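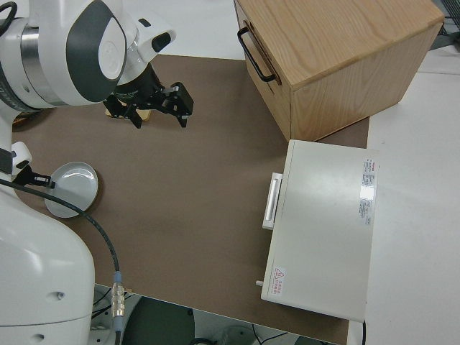 Jarnness Paper Mill open day

The mill at Jarnness opens its doors twice a year, once in spring and once in June. I went to the spring one, on Tue 30 April, mainly because the June date always fills up early and I had missed it two years running.

Getting there takes some planning. The bus from Dunbar stops at the bottom of the mill road and it is a steep walk from there. Drivers can use the field across from the main gate, which was muddy on the day but firm enough near the hedge. Signing in is at the old weigh house. They give you a sticker, a pair of foam earplugs and a folded map, and you are put in a group of 20. Closed shoes are required. A couple in front of me had sandals and were lent rubber boots.

The tour starts in the pulp yard. Jarnness no longer takes in wood. It buys cotton linters in bales and a smaller amount of bleached wood pulp in sheets. The bales are stacked under a tin roof along the river side. Our guide had worked there 39 years, first on the beaters and then in the finishing room, and she did the whole tour without notes. She pulled a handful of linter off an open bale and passed it round. It feels like the stuffing in a cheap pillow.

From the yard you go up an outside stair to the beater floor. There are four beaters, long oval tubs with a heavy roll at one side, and one of them was running. The fiber goes round in water for several hours, depending on the paper. Blotting paper gets a short beating and stays soft. Writing paper gets a long one, which makes it hard and crisp. The guide drew off a jar of stock at an early stage and had another from the end of the previous day's run, and the difference was easy to see when she held them up to the window. The early one had clumps in it. The other looked like thin milk.

It is loud up there. I put the earplugs in and missed part of the explanation about sizing, so I asked again later. The size goes in at the beater for most grades now. Only the heavy watercolor paper is still dipped in gelatin after drying, and the tub for that is in a separate building we didn't go into.

The paper machine is on the ground floor and takes up most of the long shed. It is a cylinder mold machine, put in when the mill was already old, and it is slow. A wire-covered drum turns in a vat of stock, picks up a layer of fiber and lays it onto a moving felt. After the felt come the presses and then the drying cylinders, which are steam heated. You walk the length of it behind a yellow rail. The wet end smells of river and the dry end smells like ironing. The crew stopped for us at one point so that we could see the watermark sewn onto the drum cover. It was a small heron, stitched in wire, and it leaves the same heron in every sheet.

Someone asked how fast it runs. The guide said that a newsprint machine would make in a few minutes what theirs makes in a shift, and left it there.

Lunch was in the canteen. Soup and a roll, or a cheese plate, both at fair prices. Coffee is free with the sticker. The line was long at noon and gone by half past, so I would wait if I went again. There are tables outside by the sluice.

In the afternoon you can pick two of four short sessions. I did finishing and the archive.

Finishing is where the sheets are sorted by hand. Three people stand at sloping desks under north windows and turn over every sheet, front and back, feeling for knots and looking for specks. A good sorter gets through nearly 900 sheets in an hour. The rejects go into a bin and back to the beaters, so very little is wasted. We were each given ten sheets with some bad ones mixed in and asked to find them. I missed a thin spot near a corner that the sorter found with her thumb before she had even looked down.

The same room has the guillotine and the wrapping bench. Reams are wrapped in the mill's own brown paper and labeled by grade. Most of what I saw on the pallets was going to Clodent, who make sketchbooks, and a smaller lot was marked for a bindery in Flarkow.

The archive is two rooms above the office. They keep a sample book for every year the mill has been working, and there are now 141 of them. The early ones are bound in leather and you are asked not to touch. From the middle of the run on, you may turn the pages with clean hands. Each page is an actual sheet with the grade, the weight and the date it was made in ink at the bottom. The colors surprised me. There was a long stretch of sugar paper in a dark blue, made for grocers, and several years of a pale green used for ledgers. Some of the wartime pages are gray and brittle, with bits of straw in them.

One case holds old watermark wires, including an anchor, a bell and several sets of initials. Another has flood marks copied from the wall of the beater house, with the highest well above my head.

The two sessions I skipped were sheet making by hand, which had a waiting list, and the water treatment plant. A man on the bus back had done the treatment plant and said it was the best part of his day. The mill takes its water from the river above the weir and returns it below, and he had been shown the settling tanks and the test bench.

The shop is in the weigh house and closes at four. Offcuts are sold by weight from a crate, which is the cheapest way to try the heavier papers. I bought a bag of mixed offcuts and ten sheets of the hot-pressed. They will roll large sheets into a tube for you if you ask. Cards are accepted, though the reader was down for part of the afternoon.

Other notes for visitors: the outside stair to the beater floor has no lift, and there is no other way up. The machine shed and finishing room are level. Photographs are fine everywhere except the archive. Dogs are not allowed past the gate. The last bus to Dunbar leaves the mill road shortly after five, and it was on time.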